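Open day at Ondanar

The doors opened at ten on 1st May, and by half past the line reached the bike racks. Ondanar had asked people to book and 1222 did. The lab is one large room over a tire store in Sunska, so visitors went up in groups of 35, with 22 minutes for each group.

Most of them came for the kitchen table. Fledent, the company that writes the control software, has been working with Ondanar since January on getting an arm to handle ordinary household things. Bottles, fruit, plates, cups. Staff gave a short talk at the start of each slot and then let the arm get on with it.

It is slow. A child near the front asked if it was broken, and was told it was thinking. The arm stops over things, backs off, comes in again from another side. Bottles are fairly easy, according to the staff. Thin plates are hard, and so is anything with holes in it, as light comes through and the software has trouble judging where the surface is. A small camera rides at the wrist to help with the last few inches.

The Ajayi school sent a class for the noon slot and they stayed for two. There were 5 stations in all, but the soldering bench and the quiz wall were mostly empty whenever the arm was moving.

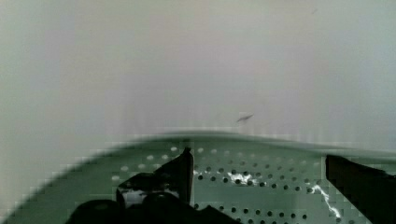 Perforated metal from the wrist camera, then the table from overhead with the ketchup-style bottle across a plate. 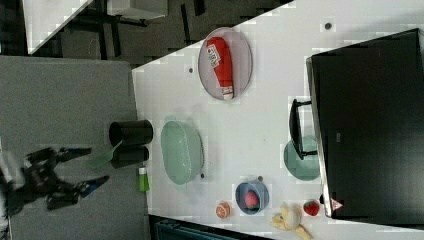 One visitor wrote in the guest book that she had expected something faster and would not want to wait for it to set her table, but that her father can no longer grip a cup and she would put up with slow for him. She asked what it would cost. Fledent has no price yet and says a home version is years off.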